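April, workshop notebook, Kirkiver special

9:10 am. Rough cut of the music special is locked at 56 minutes with no breaks. Moncrieff want 46 for the hour slot, so ten have to come out and the opening number can't be one of them. Lorcan Ó Riain sent his notes overnight. He would lose the second half of the backstage interview and the whole of the sleigh medley. I agree on the interview. The medley has the only wide shots of the full choir, so I would trim it and keep the last two verses.

Tried it both ways before coffee. Dropping the medley completely leaves two slow ballads next to each other and the show sags. With the two verses kept, the change of key carries us into the duet and we don't need a bridge from the host. Saved the short medley as version C. Versions A and B are still on the shared drive, please don't delete them yet.

Audio. The host's lapel mic rustles every time she turns to the band. Cleaned up most of it but the line about her grandmother's piano is still bad. Cevden have the boom track from that day and are sending it over. If the boom is usable we are fine. If it isn't, she has to come in and re-record the line, and she is on tour until the end of the month.

Applause: we have a clean pass from the dress rehearsal and another from the taping. The rehearsal crowd was small and sounds it. Use the taping pass for everything except the end of the duet, where somebody near the left audience mic coughs right through the last note. Patch that one from rehearsal and bring it up a little under the strings.
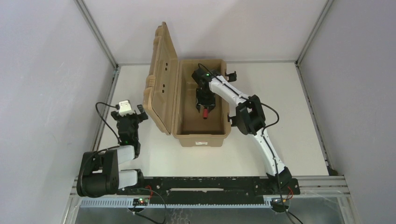 11:40 am. Color. The Kirkiver stage footage came out too orange in the first three songs, from the tungsten lamps over the band. Pulled it back until the white piano looked white, then the red curtain went dull. Ended up grading the curtain separately. Slow work but it holds when the camera moves. The snow effect in the finale reads as gray dots on a phone screen, so I lifted the brightness on the flakes and left the background where it was.

Titles. Urner delivered the new opening card with the gold lettering. The letters are too thin for the lower thirds at that size. Asked for a heavier weight, same gold. They also spelled the choir director's name two different ways, once in the opening and once in the end credits. The contract has the spelling to use, and I forwarded that page.

Music clearances, as of noon:
Opening number: cleared.
Medley: cleared for broadcast, streaming still open.
Duet: cleared for both.
Finale: waiting on the publisher. Lorcan is calling them.

If streaming for the medley doesn't come through, the online version will need a separate edit, and that brings back the two ballads problem. Possible fix is to move the host's letter-reading segment up between them. It runs just under two minutes. Haven't tried it.

3:25 pm. Boom track arrived. Usable. There is some room echo on it, but mixed low under the lapel mic it covers the rustle and the piano line is clear. No re-record needed. Told her manager.

Second pass on the interview cut. The answer about her first TV appearance works better without the question in front of it. Went to the close-up early to hide the join. Running time is now 47:20. Need another minute and twenty seconds. Candidates are the band introductions (long, and two of the players are introduced again in the finale) and the walk through the hallway before the duet.

To do tomorrow: band introductions, heavier titles if they are in, captions check on the letter segment, export version C for Moncrieff with burned-in timecode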